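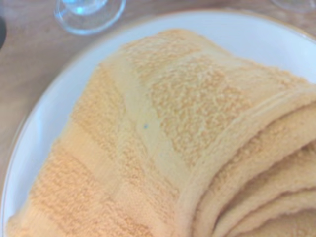
Peach towel, white plate.

Kelel Supper Club: the stuff people ask me

I get the same emails every month (which I love, please keep writing) so I finally typed up my replies. If yours isn't covered, send it over and I'll probably add it.

What is Kelel, exactly?

It's dinner at a long table in Burimden, once a month, cooked by me and whoever I've talked into helping. One menu, one seating, everybody eats together. I started it after I moved here and knew no one on my street, and I figured feeding people was faster than waiting for an invitation. That part worked great! Most of my friends in this town first came over as strangers holding a bottle of something.

How many people come?

There are 14 seats and I fill them most months. I tried squeezing in more once, using the piano bench, and the people on the piano bench were very gracious about it and I'm never doing it again.

How much is it?

It's $42 a person, and that covers all the food plus coffee or tea after. You pay when you book. I don't take tips. If you want to leave something for Kohei Fukuda, who does dessert and the heavier half of the dishes, he takes payment in gossip.

Do I have to bring wine?

Nope. Bring whatever you'd like to drink, with or without alcohol, and I'll have ice, water and a pitcher of something cold with fruit in it. There's no corkage fee. If you bring a bottle you're hoping to take home again, put your name on it, because things on that table get shared pretty quickly.

I don't eat meat / gluten / dairy. Can I come?

Yes! Put it in the notes box when you book, and be as specific as you can. "No dairy" and "butter is fine but cream ruins my week" lead me to totally different dinners. I can handle vegetarian, vegan and gluten free without any trouble. The thing I can't promise is a kitchen free of nuts, sesame or wheat flour. If your allergy is the serious kind, please email me first and we'll talk it through, and I may tell you it isn't a good idea. I'd feel awful saying it but I'd feel a lot worse the other way. 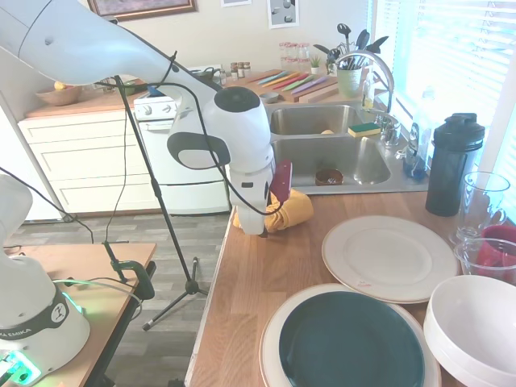 And if you forget to fill in the notes box, tell me anyway, even if it's the same afternoon. I've swapped out a sauce at four o'clock before and I'd much prefer that to watching you push things around a plate.

What kind of food is it?

Whatever I'm excited about, so it moves around a lot. Last winter was mostly braises and beans. Wakana Shibata cooked with me one month and we did a whole dinner of little pickles, rice and grilled fish, and people still bring it up. In summer it's tomatoes until everyone begs me to stop. I send the menu out a week ahead, and it changes if the market has other ideas. If you're the sort of person who needs to know what's for dinner and have it stay that way, I get it, but this may drive you a bit nuts.

Can I come by myself?

Please do. Lots of people come solo, and I put them in the middle of the table, never out on the ends. There's no assigned seating beyond that. Nobody makes you play a game or say a fun fact.

Can I bring my kids?

If they'll sit through a long dinner, sure, and they need a ticket of their own. Babies on laps are free. We usually wrap up by 10 p.m., and that's late for little ones, so feel free to slip out whenever you need to.

Can I help in the kitchen?

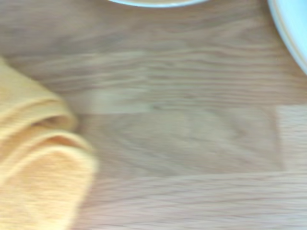 People ask this so often that I now keep one helper spot open each month, and whoever takes it eats free. You'd come at three, peel and chop with me, and then sit down with everybody else. No experience needed, but you do have to be okay with being bossed around a little. First job is always dough, straight onto the bare wood. You'll notice the planks don't match (one runs a dark tan and then the next one is nearly cream where they butt together), and I use those joints as my ruler for rolling. Flour goes everywhere. Wear something you don't care about and closed shoes, and tie your hair back. Elis Samuel did this spot three times before he ever bought a ticket, so consider yourself warned that it's a good deal.

Where do I park?

The street fills up early. Your best bet is the Ridgate lot, which is a short walk downhill (so, a short walk uphill after dessert). The 186 bus stops at the corner and I'd honestly take that if you're planning on wine. There are a couple of steps up to my front door and no ramp. If steps are hard for you, write to me and I'll let you in through the garden, where it's flat all the way to the table.

What if I have to cancel?

Up to a week before, I'll refund you in full. After that I've bought the groceries, so I can't, but you can send a friend in your place or I'll offer your seat to the waiting list. If someone takes it you get your money back. Someone nearly always takes it. 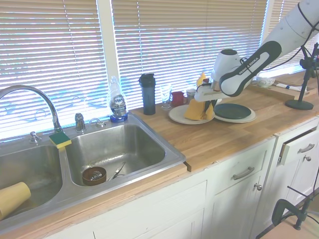
The longer ones
by Shoshana Pennington, host and dishwasher
Last touched up in January

Do you do private parties?

A few a year. I've done birthdays, one very small wedding, and a retirement dinner for Hemi Tipoki that went on so long we had breakfast. The price depends on the menu, and I need at least a month of warning.

Where do you shop?

Mostly the farmers' market, plus Mavromatis for olives, feta and the good oregano. Bread I bake myself unless it's a hot month, and then I buy it and don't pretend otherwise.

Will you share recipes?

All of them! Ask me at the table or email me after. My measurements are a little loose, so write back if something comes out strange.

How do I get on the list?

Send me your name and email and I'll add you. Seats open at noon on the first of the month, and the menu follows when I've made up my mind.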